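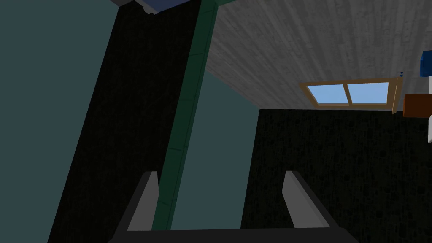

Vol. 6, Issue 11

Data > Transport > Curb Parking > clisero-curb-readme

We use cookies to remember your settings and count downloads. Accept | Manage choices

# Clisero Curb Occupancy Set -- README

Posted Monday, April 15, 2024 by the Clisero data desk

Read this before you open the CSVs. Most of the mail we get is answered in the "Known problems" part.

## What it is

Parking records for 504 metered curb spaces in downtown Clisero. One row per space per 15 minute slot. Says if the space was taken, what the rate was, and if a payment was active. No plates, no names, no card data. Never had them, so please stop asking.

Collected for the Danladi corridor study, which was about whether loading zones on Danladi Street should be longer in the mornings. The study is done. The data is still useful so we're putting it out.

## Files

- `spaces.csv` -- one row per space. ID, block, side of street, length in feet, type
- `slots.csv` -- the big one. Opens badly in a spreadsheet, use a database
- `rates.csv` -- rate by zone and by hour, with start and end dates
- `closures.csv` -- street fairs, water main work, film permits
- `zones.geojson` -- outlines of the 11 rate zones

Everything is UTF-8, comma separated, header row on top. Empty means unknown. Zero means zero. They are different, please don't fill one with the other.

## Columns in slots.csv

- `space_id` -- matches `spaces.csv`. Text, has leading zeros, will get mangled if you let the import guess
- `slot_start` -- local time, start of the slot
- `occ` -- 1 taken, 0 free, empty if the sensor was silent
- `paid` -- 1 if a payment covered more than half the slot
- `rate_c` -- posted rate in cents per hour
- `src` -- `B` for Brorix sensor, `M` for meter only, `H` for hand count
- `flag` -- see below

## Where the numbers come from

Brorix sensors are pucks set in the pavement. They report when a space goes from free to taken or back. We turn those events into slots: if a vehicle was there for more than half of the slot, `occ` is 1. Short stops vanish this way. A delivery van that pulls in for four minutes usually won't show up at all, which is bad news if deliveries are what you care about. The raw events are not in this release. Might be in the next one.

Payments come from the meters and from the Dilix phone app. Dilix sends a nightly file and it sometimes lands late, so a payment can be dated right but missing from an early export. We re-pulled everything before packing this up. Should be fine now.

Hand counts were done on blocks with no sensors. One person walking, one clipboard, passes at set times. Those rows have `src` = `H` and are sparse. Don't fill in between them and then call it observed.

## Flags

- `0` nothing to report
- `1` sensor restarted during the slot
- `2` space closed, see `closures.csv`
- `3` stuck sensor, same state for more than 25 hours
- `4` edited by us, reason in the change log

Drop 3 for most work. We kept them in becuase a few are real -- somebody does leave a car over a long weekend. Can't tell from the puck.

## Known problems

Angled spaces. Zone 4 was restriped in August, parallel to angled. IDs before and after do not line up, even where they look like they should. Treat it as two different streets.

Trucks taking two spaces. Both show as taken, only one shows as paid. So the unpaid rate on loading blocks looks worse than it is.

Motorcycles. Missed a lot. No fix.

Clock change. The repeated hour in fall has double rows, told apart only by order in the file. The skipped hour in spring is just not there. Yes, UTC would have been better.

Permit holders. They park free and legal and get `paid` = 0. We can't split them out. Do not publish a "scofflaw map" from this, someone tried and it was wrong on nearly every block by the hospital.

Snow. Pucks under packed snow go quiet or stick. Check the flags in winter before you trust anything.

## OK uses / not OK uses

Good for: occupancy by hour, testing price changes, loading zone length, teaching.

Not good for: enforcement, revenue totals (rounding, refunds and fees all missing), guessing how long any one car stayed. Two cars swapping quickly look like one long stay.

Residents sometimes use this to argue for or against meters on thier own block. Fine by us, just use more than one week and say which one.

## Loading it

Set `space_id` to text. Parse `slot_start` as local. Join rates on zone and hour AND date range -- forget the date range and you get doubled rows and a very exciting chart.

 select s.block, avg(t.occ)
 from slots t join spaces s on s.space_id = t.space_id
 where t.flag = 0 and t.src = 'B'
 group by s.block

Empty `occ` drops out of the average, which is what you want.

## Changes in this version

- zone outlines redrawn, old ones overlapped at the river
- late Dilix payments added
- `flag` 4 is new, was lumped in with 1 before
- removed two test spaces from the maintenance yard
- lengths fixed on the east side of Danladi Street, had been entered in meters

## License and credit

Free to use, change and share, with credit. "Clisero Curb Occupancy Set, version 6" is enough. Zone outlines same terms. If you find an error, send the space ID and the slot start, not a screenshot of a chart.

## To do

Raw events. Bike corrals. A proper fix for the fall hour. Sensor battery log if we can get it out of Brorix in a format that opens.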